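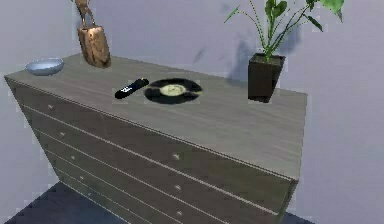
Grey dresser, pale blue bowl, bronze-coloured figurine. Remember the bowl.

Threads > Kane Ruddock > House stuff
2 min read

My aunt Tamsin has moved to Clitden and is getting rid of things. This is a thread about trying to give away a house's worth of belongings when every single one of them has a story attached.

First rule of family decluttering: you may take anything you like. Second rule: not that.

I asked for the bread knife. The bread knife is promised to Keith Partington, who once admired it at a barbecue. Keith has not been told. Keith may well have his own bread knife.

There are 8 boxes marked KITCHEN. One has kitchen things in it. The others are mostly jigsaws, plus a phone charger for a phone I last saw when I was at school.

We tried selling the sideboard online. Asking price 2,000, on the grounds that "they don't make them now". First offer: would we swap it for a rabbit hutch.

She thought about the hutch for a whole evening.

Hye-jin next door came round for the plant stand and left with the plant stand, a fondue set and two coats. That woman is a professional and I should have put her in charge in September.

The charity shop will take books but not encyclopaedias. The tip will take encyclopaedias but wants to see proof of address. So volumes A to M now live in my boot and the car handles differently.

Back to the bowl. Three cousins want it. It has never held anything except keys and, one Christmas, a satsuma. There is now a rota.

I'm on it from June -- wish me luck.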